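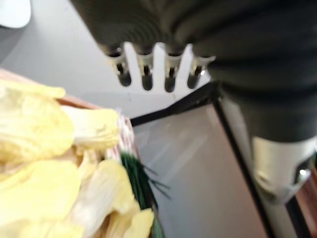 Anselmo Furtado has been making crisps at Koech for eight years and wants me to believe the basket matters more than the potato. I have my doubts.

"People blame the oil," he says. "It's drainage." He tried 21 baskets before settling on one. Esther Kinyua, who buys for the shop, thinks six would have done. "I couldn't taste any difference," she says.

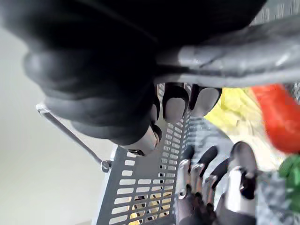 Wire mesh is what most small kitchens use, and it's cheaper. Furtado says it snaps the thin ones. He prefers punched metal, with rows of little slots and a wire handle that pivots at the side. Does it make a better crisp? "Eat one," he says. I had several, and I still couldn't say.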